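**9/5/24, Gillport workshop, bay 4**

Panel lining, inside corner. Continuing from the last entry: panels are up, joints closed as far as they will go without forcing. Today is checking and writing down, no new fixing.

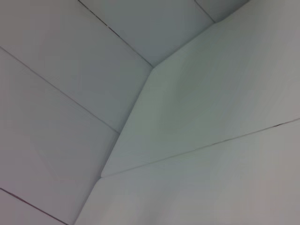

Joints first. The lining is pale grey throughout but the panels do not match perfectly in tone. One reads slightly cool, its neighbour slightly pink. Both came off the same Bositard delivery, so either the batches were mixed at their end or the angle of the light is doing it. Checked with two offcuts held flat side by side under the bench lamp: difference much smaller, still just visible. Leaving as is. If anyone wants to chase it, the delivery note is in the folder under Mereck, not under Bositard (the order went through Mereck's account).

Seams are thin and dark against the grey. Dark is fine at this stage, it is only the gap showing. A hint of brown in places along one of them. Could be adhesive, could be dust in the gap. Wiped a short length with a damp cloth and no colour came off on it. Will try a plastic scraper before sealing. No solvent on the face, the data sheet is clear about that.

Corner junction. Several seams run in towards the same area, so this is where any error in cutting ends up. Straight edge across the junction: no rocking. Fingernail test across each joint: one catches, very slightly, at the slanted panel. Less than the thickness of a business card. Acceptable for a lining, would not be for a worktop.

Slanted panel. The angle was set from the Kaczmarczyk template and not from the drawing. The drawing and the template disagree by a small amount and the template is what the other bays were built to. Note for whoever updates the drawing: change the drawing.

Flatness. Feeler gauge under a 200 mm rule, moved along each panel in turn. Nothing to report on the smaller pieces. The large left-hand panel may have a slight belly. Gauge says it is within what we allow, but it is nearer the limit than the rest. Possible causes:

- panel stored leaning against the wall before fitting
- too much adhesive at the centre
- backing not quite flat to start with

The first seems most likely. The sheets were upright for most of September and the rack was not cleared until after that. Remaining stock is now flat on battens.

Fixings: 17 used on this section, all from the back, none showing on the face. Box of 1,000 opened for this job, plenty left, put back on the second shelf.

Sealant. Two options on the bench, the pale grey and the clear. Ran a test bead of each on offcuts. Grey hides the gap better but is a shade too warm next to the cooler panel. Clear leaves the dark line visible. Preference is for grey, applied thin and tooled straight away. The tape has to come off before it skins, otherwise the edge lifts, as in bay 2.

To do:

- [ ] scraper on the brownish length of seam
- [ ] recheck large panel with the gauge after a week
- [ ] mask and seal, grey
- [ ] cut the small closing piece for the top, measure from the work
- [ ] return template to Kaczmarczyk

Gap at the top left unsealed until the closing piece is in. Do not lean anything on the slanted panel in the meantime, the adhesive wants another night.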